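Suturing practice, again

Tue 3 April. Quick one before my shift – two hours on the tissue yesterday and my shoulders are wrecked. Still on interrupted stitches. I keep grabbing the needle too near the tip, then wonder why it wont turn.
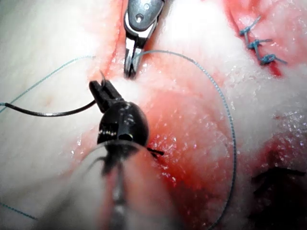 Serena Bortolotti says leave shorter tails and stop yanking. Fair. Braided thread drags if you rush it, and I rush everything. More blue thread ordered from Juvero. Trying a running stitch next, probaly Thursday. Ok, bus.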